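3.2. Captura de demostraciones con pinza manual

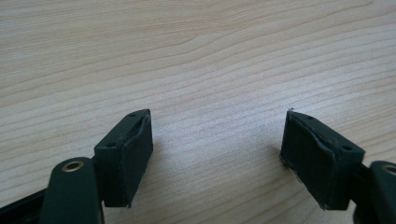

Figura 3. Vista desde la cámara de la pinza manual, con los dedos separados sobre una mesa de madera clara.

Las demostraciones se recogieron por dos vías. En la primera, el operador manejaba el brazo a distancia mediante un mando maestro y observaba la tarea en un monitor. En la segunda sostenía directamente con la mano una pinza equipada con cámara, sin brazo alguno, y ejecutaba la tarea sobre la mesa como lo haría con unos alicates. A esta segunda vía la denominamos Okance, nombre que usamos en el resto del artículo tanto para la herramienta como para el conjunto de datos obtenido con ella. La teleoperación se realizó con el sistema Bellamy descrito en la sección 2.4.

El punto de vista de la Figura 3 es el que recibe la política como entrada. Los dos dedos ocupan la parte inferior de la imagen y la mesa queda visible entre ellos. Se decidió mantener los dedos dentro del campo visual y no recortarlos en el preprocesado. En pruebas preliminares, las políticas entrenadas con imágenes recortadas cerraban la pinza antes de tiempo cuando el objeto era estrecho, y el error se corregía en gran parte al devolver los dedos a la imagen. La apertura se estima a partir de la distancia entre ambos dedos en cada fotograma, de modo que la herramienta no lleva codificador.

Los bloques de los dedos son de color verde oscuro y cada uno muestra dos orificios en su cara superior. La cara interior está cubierta por una almohadilla oscura de fricción. El recubrimiento se desgasta con el uso – en la figura se aprecian un pliegue en la almohadilla derecha y algunas fibras sueltas en los bordes – y ese desgaste modifica tanto el agarre como el aspecto de los dedos en la imagen. No se sustituyeron las almohadillas durante la recogida, con el fin de que el conjunto incluyera esa variación. El efecto se analiza por separado en la sección 5.3.

En total se grabaron 1742 demostraciones, de las cuales 1051 corresponden a la pinza manual y el resto a la teleoperación. Cada operador recibió una explicación breve de la tarea y dispuso de un periodo de práctica cuyas grabaciones se descartaron. Se le pedía que trabajara a velocidad natural, que comenzara con la pinza abierta sobre la mesa y que no apoyara la otra mano en la zona de trabajo. No se le indicaba por qué lado debía aproximarse al objeto. Esta libertad produjo trayectorias más diversas que las obtenidas con el mando maestro, donde casi todos los operadores terminaban adoptando la misma aproximación vertical.

Las demostraciones se segmentaron de forma manual. El inicio se fijó en el primer desplazamiento apreciable de la cámara y el final en la apertura de los dedos tras depositar el objeto. Se eliminaron los episodios en los que se perdía la localización visual de la herramienta. Este problema fue más frecuente sobre superficies lisas y uniformes que sobre madera con veta visible. Cuando la pinza se acerca mucho a la mesa, el veteado que asoma entre los dedos puede ser la única textura disponible para el seguimiento, y las pérdidas se concentraron precisamente en ese tramo final de la aproximación.

La transferencia al robot exige que la geometría vista por la cámara coincida en ambos casos. Para ello se montó en la muñeca del brazo una pinza motorizada con los mismos dedos y la misma articulación, y se ajustó el soporte hasta que los orificios de los tornillos coincidieron en las imágenes de una y otra herramienta con un error máximo de 2 píxeles. La comprobación se repitió al comienzo de cada sesión. Un desajuste mayor obligaba a recolocar la cámara antes de continuar.

La principal limitación del procedimiento es que la mano alcanza posturas que el brazo no puede reproducir. Las trayectorias se filtraron con el modelo cinemático del robot y se descartaron las que salían de su espacio de trabajo o superaban los límites de velocidad articular. La pinza manual tampoco registra la fuerza ejercida, por lo que las tareas con objetos deformables se dejaron para la teleoperación. La evaluación, descrita en la sección 4, consta de 200 ejecuciones autónomas por política, con posiciones iniciales del objeto fijadas de antemano e idénticas para todas las variantes comparadas.

© 2021 Laboratorio Stakircombe. Todos los derechos reservados | Contacto | Volver arriba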